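3.2 How people share a table

We had rather expected, when we set out, that the size of a shared table would matter more than anything else to the people who worked at it, and so a good deal of our early planning went into measuring tops and arguing over legs. The 253 people who answered our questionnaire were kind enough to put us right. What they wrote about, often at great length and with real feeling, was the edge: where one person's space ended and the next person's began, and how one was supposed to know.

At Flanagan, where the tables are long and perfectly straight, people told us they marked out their places with mugs, coats and bags (one respondent owned up to using a potted fern). At Jonico, which had moved to curved tops in May, hardly anyone mentioned doing this at all. They spoke instead of "my bit" or "the dip", and seemed to settle into the shape of the table quite happily. A far edge of this wavy kind is shown in Figure 2. 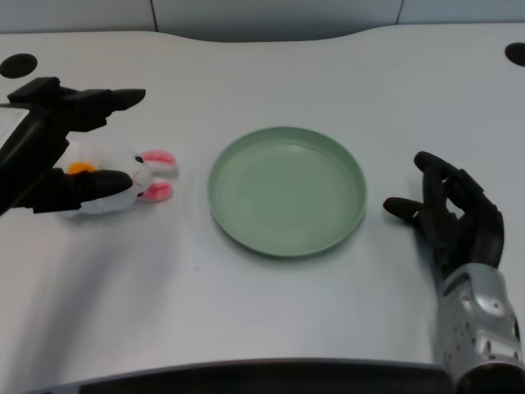
Figure 2. White tabletop with a wavy far edge, dipping slightly in the middle, and round black holes near the back corners.

3.3 Colour and comfort

Pale tops were well liked at both sites, though we should be careful here, as neither site had any dark ones to compare them with. Several people found white cheerful on winter mornings and a little tiring by the afternoon, and a few said they kept it tidier than they would have kept a brown one. We return to this in Section 4, where the longer written answers are discussed.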